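Carded packaging

Carded packaging is a form of retail packaging in which a product is fixed to, or sealed against, a flat piece of printed card. It is used mainly for small goods such as stationery, hand tools, batteries and sewing supplies. The card usually has a punched hole near the top so that it can be hung from a hook.
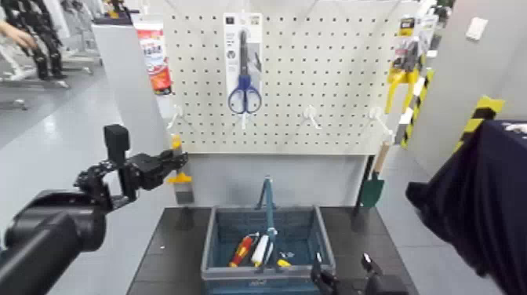
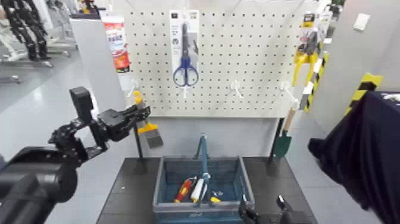
Scissors on a retail card, hung from white pegboard.

Types

In blister packaging, a clear plastic shell is shaped to the product and joined to the card by heat. Skin packaging uses a thin film drawn tightly over the goods. Tie cards hold the item with thread, wire or plastic ties and leave it open to the touch. A clamshell pack has 2 hinged plastic halves, with the card placed loosely inside.

Hanging holes

The round hole suits a single straight hook. The wider slot, often called a euro slot, fits both single and double hooks and keeps the card from turning. Heavy goods may need a reinforced tab, as plain card tends to tear at the hole.

Criticism

Sealed packs are often hard to open, and cuts to the hand are a common complaint. In a study of household packaging, Araba Amoah and Mirko Morelli asked 15 adults to open 3 kinds of pack without tools; the welded clamshell took the longest. Mixed card and plastic is also difficult to recycle unless the parts can be pulled apart. The Oseo card, a folded design without plastic, was introduced by the packaging firm Gentile as an alternative for light goods.

See also

Blister pack
Point of sale display
Slatwall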